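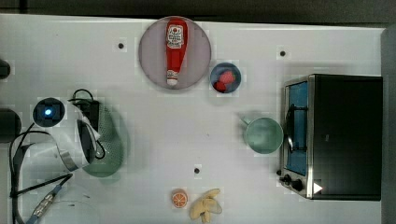
A morning at the Cletcombe sauce works

Mar 13, 2021

I have wanted to see inside the Pagano sauce works ever since we moved to this end of the valley, and this month I finally got a place on one of their visitor mornings. If you live anywhere near Cletcombe you know the smell. It comes over the hill in the afternoon, vinegar first and then something sweeter behind it, and it gets into your washing. I love it. My other half doesn't.

Getting there is easy if you don't trust the road signs. Coming from Trirthorpe you stay on the valley road past the garden centre and turn left at the chapel, even though the sign for the works points straight on (that is the lorry entrance, and they will send you back round). Parking is free and the gatehouse gives you a badge, a hairnet and a pair of enormous white wellies. Rings and watches go in a locker. Masks on throughout, small group, and we kept well apart on the walkways, which made it hard to hear in places.

The tomato side

We started at the intake shed. I had pictured crates of fresh tomatoes and was a bit crestfallen to learn that it all arrives as paste, in big foil-lined drums, because the fruit is picked and cooked down where it grows. Then they opened one and I forgot to be disappointed! The colour is astonishing, nearer brick than red, and the smell is like a greenhouse in August. Each drum gets a sample drawn off and taken to a little side room, where it is checked for sweetness, sharpness and how fast it runs down a sloping metal tray. The running test is basically a race against a stopwatch. We all wanted a go.

From there it goes up to the kettles. There are four, on a raised floor with a yellow handrail, and the biggest holds 2,000 litres. Sugar, vinegar, salt and spices go in from above in an order they wouldn't tell us. Clove was definitely in there, and I think allspice, and the lady next to me swore she could smell celery. Our guide smiled and moved us along.

It is hot up there and properly noisy. You feel the stirrers through the soles of your boots.

Bottling hall

My favourite part, and I could have stayed all day. Empty bottles come tumbling out of a hopper, get stood upright by a clever sort of spinning dish, and then shuffle along in single file to be rinsed with air, filled, capped and labelled. On a good day the line does 900 cases before the tea break. The filler lifts each bottle to the nozzle and lowers it as the sauce goes in, so there's no splash at all, and the labeller is so fast you only see a flicker.

The red squeezy ones were running when we visited. Glass is done on other days, on an older line at the back which has been patched up so often that the engineers talk about it like an elderly dog. It was switched off, but we could walk right up to it and look at the brass rollers, worn smooth in the middle.

At the far end there's a weighing station that kicks out anything underfilled. The rejects drop down a chute with a very satisfying thunk.

The tasting room

Upstairs, window open, one chair each. We had seven sauces in paper cups with plain boiled potatoes to dip, and I can't think of a better thing to dip. The standard red is thinner and sharper than the supermarket sort. The brown is lovely, lots of date in it. There was a green tomato one made only in small batches for the shop, and I came home with two jars of that. The one I didn't get on with was the mustard and beetroot, though the couple behind me had seconds.

On the wall going up are the old recipe boards, painted by hand, with the batch numbers still chalked in the corner. Number 433 is the one they make now, hardly altered. The ones before it must have been quite an adventure, as a few of them have simply been crossed through.

Practical bits

The tour takes just over two hours, nearly all of it standing. There are two flights of metal stairs and no lift to the kettle floor, but you can watch that part on a screen downstairs. Children need to be eight or over. Wear thin layers, as the intake shed is freezing and the kettles are not.

The shop is by the gate and takes cards. Seconds with wonky labels are sold off by the box. If you're on the bus, the 370 to Trotcombe stops outside on the hour, and the café opposite the stop does a very good bacon roll, with the right sauce on the table.

I've already put my name down for the chutney morning in the autumn.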